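Reports > Site visits > Textile handling, open afternoon at Farel

Farel opened its workshop for an afternoon in July and I went along for our maintenance group. The firm sorts and folds used workwear for hire companies, and part of that is now done by robot arms. I did not go to see the arms so much as the rules they work under. We are due to write our own this autumn and I wanted to see a set that people use every day.

Visitors were met at the side gate on Pokberg, given shoe covers and a card with the house rules on it. No loose scarves or lanyards past the yellow line. Hair tied back. Phones away unless you are standing still. The card was printed on both sides and fitted in a shirt pocket. I kept mine.

Matúš Kollár took our group round. He runs the cells on the day shift and wrote most of the working rules. He started with the risk assessment, which hangs in a plastic sleeve at each cell and not in the office. Each one is dated and signed, and if the gripper, the cloth or the table changes, the sheet comes down and is done again. I asked if a different glove or apron counts as a change. He said yes, if it is heavier, or if it has straps.

They keep the standards in a folder in the break room: the ISO 10218 parts for the robots and ISO 12100 for the general method. He was frank that few people read them through. What the operators get is a 12 page booklet in plain words, with the clause numbers in the margin for anyone who wants to check. I thought this was the best thing I saw all day. Our own binder at Mekonnen has the clauses and no plain words at all.

The rules for working at the cell are short:

Stop button tested at the start of every shift, by the person who will use it, and written down.
Hands stay out of the reach of the arm while the light is green, even to straighten a cloth.
A dropped cloth is left where it is until the arm is parked.
Teaching is done at slow speed with the enabling switch held, one person inside, one outside.
Grip force is set from the table on the wall and nobody alters it from memory.

The last one took up most of the questions. Soft goods are awkward. Too little force and the cloth slides out, too much and you mark it or pull a thread. Farel has a table with a row for each type of cloth, and a new type has to pass 900 picks before it gets its own row. Until then it runs on the lowest setting with someone watching.

There are also rules about what the fingers are asked to pick up. Dark cloth in a dark gripper is hard to see on the wrist camera, so navy and black items are only handled over a white surface with the lamps on full. Hems and frayed edges are noted as well, as a loose thread can work its way into a finger joint.

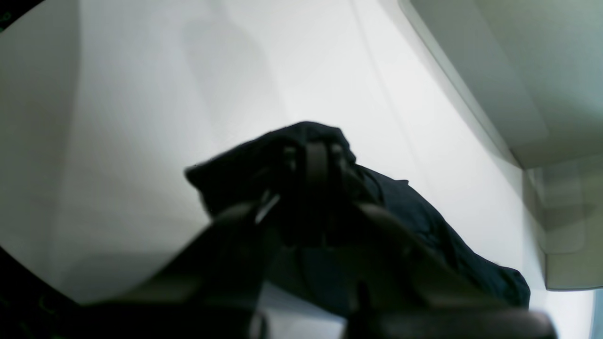
Rostislav Kuruc, who looks after the maintenance side, then spoke for a quarter of an hour on cleaning. Lint is their main trouble. The fingers are brushed out every 4 hours and taken off once a week. The arm is locked off at the isolator first, with a personal padlock, and the key goes in the fitter's own pocket. He had a tray of old finger pads to pass round and you could feel where the worn ones had gone smooth. They change them by the log and do not wait for a cloth to be dropped.

I asked what happens when somebody breaks a rule. There is a near miss form, half a page, and Matúš reads them out on Sunday evening before the new week starts. They had 14 in the last year. Most were people reaching in to straighten something. After the third of those they moved the table further from the aisle - a cheap fix, he said, and it did more than the poster had.

Not everything was tidy. The floor marking by the second cell had worn through, and one of the sheets in its sleeve had an old software version on it. I pointed that out and Rostislav wrote it on his hand. I would also have liked to see how they train agency staff, but time ran short and the Wondis people had to get their coach.

I have asked for a copy of the booklet and will put it in our shared folder if they agree. Tea was in the canteen from four o'clock. Parking is on the street only, and the machine there takes coins.

Comments

jpt_fitter: Is the 900 picks done in one go or over several shifts? We tried something like it and the results were different in the morning.

Author: Over several shifts. The sheet has a column for the shift.

Maureen D: We have the same trouble with lint. Weekly is not enough for us with towels, we take the fingers off twice a week.

oldgate: Reading the near misses out loud is a good idea if names are left off. Are they?

Author: Yes, no names on the form at all, only the cell and the time.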